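# Visit notes: Grirketik hand-held gripper kit

I went up to the Grirketik office in July to look at the kit they lease for recording manipulation work by hand. We have been thinking about collecting our own data for the packing cell at Prostimberg, and Bram Van Hecke had asked for somebody to see it in use before we signed anything.

The office is one big open floor, and demos happen at a table among the desks. I was there from 9:30 until a bit after two. Hildegard Hollmann looks after customer trials and ran the morning. She skipped the slides, which suited me.

The kit is two hand-held grippers, a charging dock, a hard case and a year of the recording software, called Grastier. You hold one gripper in each hand and do the job as you normally would. Grastier lines up the video from both sides and exports it in a format our training people already use. The alternative we priced last year was teleoperating a pair of arms, and that needs the arms, a cage and someone trained to drive them.

Getting started took less time than I had allowed. Hildegard did the calibration once at normal speed and then had me do it. You move each gripper slowly over a printed target until the software accepts it. Mine was rejected the first time for going too fast. The message on the screen said so in plain words, which is more than I can say for the unit we borrowed from Rodrigues.

After that we went on to boxes, our main interest. 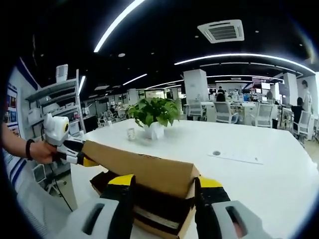

Cartons are harder than I expected. With a single gripper you can drag one or tip it, but anything long wants a hand at each end, and the two operators or two hands have to agree on when to lift. I squeezed too hard on my first few tries and bowed the cardboard. Hildegard suggested closing until the fingers touch, stopping, and then adding a little. It's the sort of thing that ought to be in the manual. I looked afterward and couldn't find it.

My forearms were sore by noon. She told me their regular operators work in short blocks and swap out, and that we should plan for the same. For our shifts that means at least two trained people per kit, and I have put that in the costing.

Pricing as quoted to me:

- Lease, one pair of grippers with software: $1800 per month
- Extra calibration target and spare finger set: $285
- On-site training, per person: $300
- Extended support, per year: $1095

Shipping is extra. Spare fingers are considered a consumable and aren't covered by the support plan. I asked twice and got the same answer both times.

Things I didn't get to try: shrink-wrapped trays, anything heavier than a shoebox, and recording in poor light. Our east bay is dim in winter and I'd want to see that tested on our own floor. Hildegard is willing to send a pair for a two-week trial if we cover the freight both ways.

I recommend we take the trial, with the east bay first and the tray line second. Bram has the quote and the draft lease. The clause on who keeps the recordings once the lease ends is on page four and needs to be read by someone other than me.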